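Chapter 7
Chores: What Machines Can and Cannot Do Yet

A dishwasher is a machine that does a household chore. So is a washing machine, and so is the disc-shaped vacuum that bumps its way around a living room. When people ask whether machines can do housework yet, they usually forget these, because they have been around long enough to seem ordinary. What people have in mind is something else: a machine that walks or rolls into a room it has never seen, looks at what needs doing, and does it.

This chapter is about that second kind of machine. The short answer is that it can do some chores some of the time, slowly, and with a person close by. The long answer takes up the next four sections.

7.1 Why chores are hard

Start with a job that takes a person a few seconds. The roll in the bathroom has run out. You pull the empty tube off the holder, take a new roll from the cupboard, find the loose end, and slide the roll on. You can do it while talking on the phone.

Now write down everything the job requires. You have to know that the roll is empty and not just low. You have to remove the tube without bending the holder. You have to pick up the new roll firmly enough that it does not drop and gently enough that the cardboard core keeps its shape, or it will not go on. Then you have to line up a hole with a bar, often close to a wall, where there is little space for a hand. If the roll catches halfway, you feel it and wiggle. A machine has to be given some way to notice the same thing.

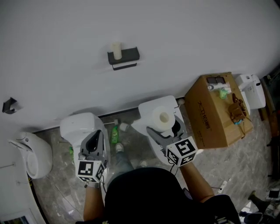 Holders also differ. Some have a spring-loaded bar that comes out, some have an open arm, and some have a lid or a shelf in the way. A person who has changed rolls at home can do it in a hotel without any instruction. For a machine, each of these can be a new problem. Engineers call the ability to carry a skill over to a new place generalization, and most of the work described in this chapter is aimed at it.

A factory avoids the problem by removing the differences. On the Kikon packing line, which we looked at in Chapter 4, every carton arrives at the same height, facing the same way. The arm repeats one motion 3,000 times in a shift. It does not need to know what a carton is. Move the line over by the width of a hand and the arm will close on air until someone resets it.

7.2 Two ways to teach a chore

The older way is to write the motion down as a program. A programmer measures the parts, sets the positions, and tests until it works. This is still the best choice for welding, stacking, and most other shop-floor jobs in which the parts stay put.

The newer way is to learn from people. A person does the chore many times while the movements of the hands are recorded, along with video of what the hands are working on. A computer model is then trained on these recordings, called demonstrations, to predict what a hand should do next given what it sees. The people may steer a robot arm from a distance, or they may do the job themselves using hand-held grippers with the same kind of jaws the robot will have.

Demonstrations take time to collect. In a trial run by Gemik, a small company in the town of Salov, the team recorded 484 demonstrations of bathroom restocking in 26 different rooms. Mircea Bucur, who led the recording work, found that the rooms mattered more than the total. Extra recordings made in the same room helped very little. A new room, with a different holder or a different light, helped a great deal. The finished system was tested in 11 rooms it had not seen. It did well with open-arm holders and poorly with spring-loaded ones, which it tended to drop.

7.3 What "can do" means

A report that a machine can fold towels may mean that it folded one towel, once, for a film. It may also mean that it folds towels all Sunday in a hotel laundry with no one watching. Before accepting any claim in this field, ask how many tries were made, who set out the objects, and what happened after a failure. We will use these questions in Section 7.4, where we compare the Gemik trial with the Gisler laundry study.

Key terms in this section: demonstration, generalization, gripper, success rate.

Questions or corrections: write to the course office | Copyright Gisler Press. All rights reserved. | Back to top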